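Grindell Shared Workshop / Bench Issues
Ticket 1139: Right arm drops off the bus during candy sort
Status: Open, workaround in place
Reported by: Raluca Ursu
Assigned to: Riaan Masilela
Bench: two-arm table

Raluca Ursu
Right arm stops responding partway through a run. Left arm carries on. Console prints a read timeout on the wrist roll joint, then on every joint after it in the chain. Power cycle clears it. Happens on the basket task and has not happened on the block stacking task. Software is the Atero branch from June, no local changes except the grip force limit.

Riaan Masilela
Does it fail at the same point in the run? Please also post the supply voltage at the base when it goes.

Raluca Ursu
Not the same time, but always with the wrist pitched down and rolled outward. Supply holds steady at the base through the fault. I have not measured at the wrist.

Mircea Lungu
Had a similar fault on the Nisdale build. It was the bus adapter. Swap left and right adapters and see if the fault moves.

Raluca Ursu
Swapped. Fault stays on the right arm. Swapped back.

Riaan Masilela
Then it is in the arm. Next steps:
1. Arm powered, torque off. Move each joint by hand through its full range while polling positions.
2. Log every missed reply with the joint angles at that moment.
3. Repeat with the wrist cable supported by hand so it carries no load.

Raluca Ursu
Results, 2000 polls per pass.
Base to elbow, full range: no missed replies.
Wrist pitch, full range: no missed replies.
Wrist roll, outward half: 31 missed replies, all past the same angle.
Wrist roll, cable supported: no missed replies.

Riaan Masilela
So the cable or the plug at the wrist. Please attach the bench as it is set up for the candy task before you change any routing.

Raluca Ursu
Bench with the candy task set up:

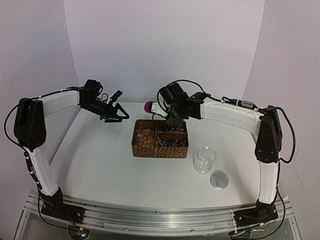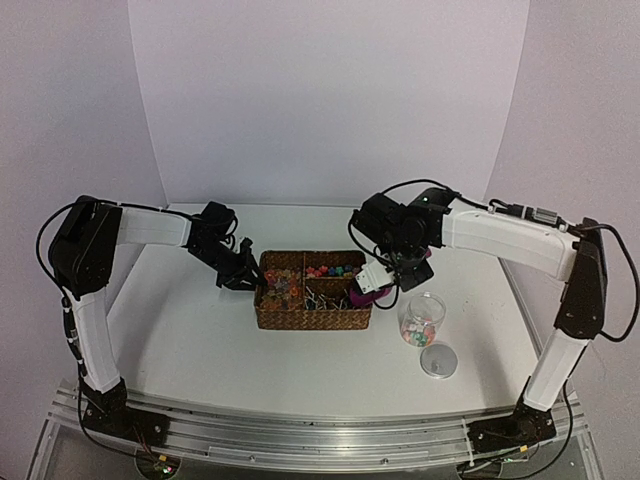 Riaan Masilela
The missed replies point to strain at the wrist plug, and I would reroute before replacing any servo. Add slack between the last tie and the plug, then run the roll test again at the same poll count. Compare the routing in both attachments: the cable arches over the right wrist, and in the second one there is also a loop hanging at the wrist's left side and below the bracket. Keep the new slack out of that area, as it needs to stay clear of the basket rim when the wrist pitches down. Leave the base and elbow wiring alone for now. If the count stays at zero, run the full task 10 times before closing.

Raluca Ursu
Slack added, plug reseated. Roll test: no missed replies. Full task: the first four runs completed, the fifth timed out on wrist roll again. One timeout only, and the arm recovered without a power cycle.

Riaan Masilela
Better, but the plug is probably worn. Thandeka Msimang has the crimp tool and is making up a new lead. Until it is fitted, limit wrist roll in the config to stay short of the fault angle. Ticket stays open.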